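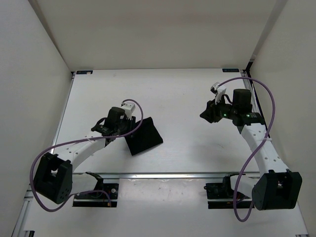

Monday, August 22, 2022

Cloth flattening, black fabric only. Continuing from Sandrine's notes on the grasp-point scoring.

Policy trained on 3000 demos, same weights as last week. Ran 189 trials, random crumpled start each time, success = all corners findable by the checker at the end. No resets by hand except where the cloth left the table.

Observations:

- Black on black is still the main trouble. When the gripper sits at the edge of the fabric the segmentation merges the two and the mask grows up the fingers. Corner estimate then jumps towards the wrist.
- Masking out the arm from joint angles helps, but the margin is too generous and eats a strip of cloth. Set it to 3 mm for the next batch.
- Left arm picks first far more often than right. Could be the demos. Florian thinks Jérémie did most of the collection and favours his left; check the operator field before blaming the network.
- Folded-under corners: the policy tugs at the top layer and stops. No fix yet.

Trial 3185 in the running log has a bad timestamp, leave it out of the plots.

Gerd wants a pale cloth as a control on the same table. On the white surface that may just swap one contrast problem for another, but we'll run it.

To do: rerun with the tighter mask, copy logs to Lurkeo, ask Malou for the old checker thresholds.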